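Stem Length Is the Only Number That Matters

Juraj Kollár

Most advice on arranging flowers at home starts with color. Magazine columns sort blooms into warm and cool, then recommend one accent. Shops shelve their artificial stems the same way, pinks with pinks, and sell the vases in a different aisle. I think this order is wrong. Color is the easiest variable to correct and should be settled last. Stem length relative to the vessel comes first, because it decides whether the thing stands up, and a table with several vases on it makes the point better than any single arrangement.

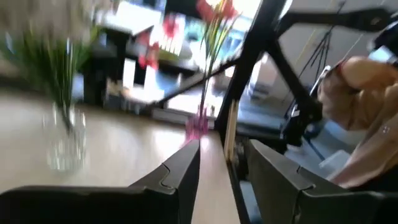

5 min read

A clear cylinder full of tall green blades and a small pink vase with thin stems of red flowers are two different problems. The grass spreads from the neck and carries its mass low, where the blades are densest. It tolerates a wide opening. A flower on a long thin stem does the reverse: the weight sits at the top, the stem acts as a lever, and a small vase has little base to resist it. People who own both tend to treat them alike, put each in whatever is clean, and then complain that one of them leans.

The usual rule says the visible height above the rim should be one and a half times the height of the vessel. I have no quarrel with it as a starting point for heavy ceramic. For light vases it is too generous. I keep a narrow glass one that weighs 255 grams empty. With three artificial tulips standing at one and a half times its height it will take a knock from a sleeve. At twice its height it will not. No choice of pink or red alters that result.

Real flowers hide the problem to some extent. Water sits at the bottom of the vase and lowers the center of gravity, and the stems are trimmed every few days, so the arrangement gets shorter and more stable as it ages. Artificial stems get neither correction. They come out of the sleeve at whatever length suited the packing carton and stay at that length for years. Altik sells a range in which every stem, from lilac sprays to single tulips, is 600 millimeters long. That is convenient for Altik. In a vase meant for a side table it is plainly too much, and the buyer ends up bending the surplus wire into the bottom of the vessel, where it acts as a spring and pushes everything off center.

Cut the stem. I am aware that people resist this. An artificial flower feels like a manufactured object with a correct size, and cutting it feels like damage. Branislav Kolář, with whom I have argued over this since January, holds that a cut stem cannot be reused in a taller vase and that bending preserves the option. He is right about the option. I would ask how often it is used. In my own cupboard there were stems kept long for a floor vase that I gave away in another apartment.
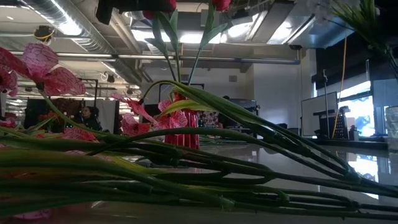 The second neglected step is laying everything out flat before anything goes into a vase. Branched stems tangle. A side shoot on one catches behind the joint of another, and if both are picked up together the pull goes to the blossom, usually the weakest connection on the whole piece. Flat on a table, each stem can be drawn out along its own length, root end first. It is slow work and I have not found a faster version that leaves the petals on.

Laying out also shows what is in the bundle. Long stems with branches are for wide openings. Single unbranched stems are for narrow ones. A ribbed vase will take more of either than a smooth one of the same diameter if the ribs carry through to the inside, since they give the stems something to seat against. Ribs that exist only on the outer surface are decoration and make no difference. The catalogs rarely say which kind they are selling. Ploseck does give internal neck diameters, buried in a table on the last page, and I would like to see other makers copy it.

My objection to sorting by color is partly practical. Once the pinks are together, they get treated as a unit and go into the same vase, regardless of whether a short spray and a long drooping one belong in the same opening. Sort by length first and the colors come out mixed. Then move two or three stems until the mix is acceptable. This takes a minute. Correcting length after the colors have been fixed means taking everything out again.
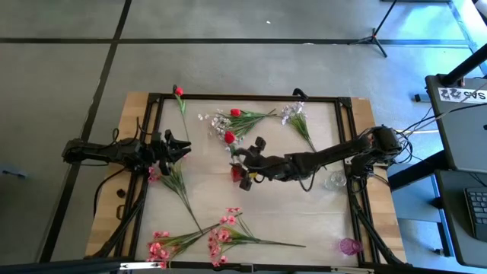 Tulips deserve a separate word. A tulip is one head on one stem, with few leaves, and there is nothing to lock it against its neighbors. Sprays hold each other up. Three tulips alone in a wide vessel will slide to the rim and stay there, pointing in three directions. There are two sound ways to deal with this. One is a vessel narrow enough that the stems touch both sides. The other is to put the sprays in first, crossing them below the rim, and to pass the tulips down through the crossing. Small-flowered lilac material is good for this, having many thin branches and little weight. Floral foam also works, and I use it for nothing that I intend to rearrange.

The surface underneath matters more than is commonly admitted. A glossy top lets a light vase travel when a stem is adjusted, so the free hand has to hold the base at all times. A matte top gives more friction. Felt pads under the vase are a poor idea for the same reason they are a good idea under chairs. A thin silicone disc is better. Jelínek sells them for glassware and they do just as well for flowers.

I would accept the color-first method from someone who arranges in one large, heavy vessel and never changes it. There the base forgives nearly any stem, and only the appearance is left to decide. Anyone working with several small vases on one table, moving stems between them as the season or the mood requires, should put the color chart away and take out a ruler and a pair of side cutters. The cutters should be rated for wire. Scissors will mark the plastic sleeve, fail at the core, and need replacing themselves.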